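Bus again

Right, quick one as I've got to be out by 7 and the washing isn't in yet.

So I gave up the car in August. Sold it, cried a bit, spent the money on the boiler. Since then it's been the bus from Karkent into Isteck, 4 days a week, and people keep asking how it's going so I'm writing it down once and then I can just send the link.

It's going fine. Mostly. The 90 is the good one. Goes the long way past the reservoir but it turns up, and there's nearly always a seat upstairs if you get on before the school. The other one, the express, is a fib. Stops everywhere. I've walked up Rattanakul hill faster, with shopping.

Money. A monthly pass is less than I was spending on petrol, never mind insurance and the tyre I seemed to need every winter. I haven't done proper sums, I keep meaning to. Feels like more in the account on payday, that's as scientific as it gets.

Things I didn't expect – reading! Four books since I started, after years of none. Also knowing the dog walkers by sight. Also being properly, deeply cold at the stop outside Aster because the shelter has a roof and no sides, so the rain just comes in from the left. Buy decent gloves. I bought cheap ones first and then the decent ones, so paid twice, obvioulsy.

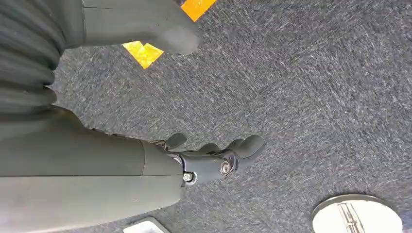
Moira commented on the last post that I was being far too kind about the Saturday service, and that she'd stood 40 minutes outside the chemist with a birthday cake before giving up and ringing her sister. Fair. Saturdays are bad. The timetable says every half hour and I don't know who wrote it. What I do now is get the early one in, do the market, have a long coffee, and not plan anything for the afternoon that has a start time. Doesn't help with cake.

Evenings are the real gap though. Last bus back is before most films finish, so it's either the early showing or a taxi, and the taxi eats the savings. We've started having people round to ours instead. More washing up, nicer evenings.

Would I go back to a car? Ask me in February. Ask me when its sleeting sideways at that stop. For now no, I like getting home not cross.

Will do the post about the allotment next, I know I said that last time. Washing now.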